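Navomwood Would Like You to Clear the Table, Then Put a Few Things Back

RUNDDALE - Navomwood, the small tableware and toy maker on the old rail side of Runddale, will bring out its Lis line in September. The line consists of a plate and a set of plain blocks, sold together, for families whose kitchen table is also the playroom, the office and the place where the mail goes to be ignored. 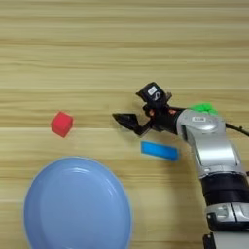
The company came to the idea by watching people eat. Over one long winter its two founders sat in on supper at 30 homes around the county, taking notes and accepting second helpings when offered. What they saw was a great deal of pushing things aside. Toys went to one end of the table, plates went to the other, and by dessert the two had met in the middle.

"We kept designing boxes to put the toys away in," said Vittoria Sorrentino, who runs the design side. "They were lovely boxes. People kept bread in them."

So Lis does without a box. The plate is large, round and light blue, with a raised rim that gives peas something to run into. Between meals the blocks can live on it. The cubes come in red and the long flat bars in a stronger blue than the plate, a choice that took 4 months and at least one argument conducted entirely by paint chip.

"Vittoria wanted one blue," said Tamás Virág, her business partner, who handles the workshop and the bills. "I wanted two. We have two. I have also agreed to stop bringing it up, starting after this press release."

There are no letters on the blocks, no numbers, and no promise that a child who owns them will go on to study engineering. Test families used them to build walls, bridges and, in one home, a parking lot that stayed up through three breakfasts. Adults were seen stacking them during phone calls.

The first run is limited to 400 sets. Each holds one plate and 6 blocks, and extra blocks will be sold singly for households with more than one builder or a hungry couch. The plate can go in the dishwasher. The blocks should be wiped with a damp cloth, although the company accepts that some of them will see the dishwasher too.

Lis will be sold at the Navomwood workshop in Runddale and at Kisen, the housewares store across the street, which has cleared a shelf for it and would like it noted that this was not easy.

Shops that want to carry the line can ask for a sample set through the workshop office. Samples need to come back, all the blocks included.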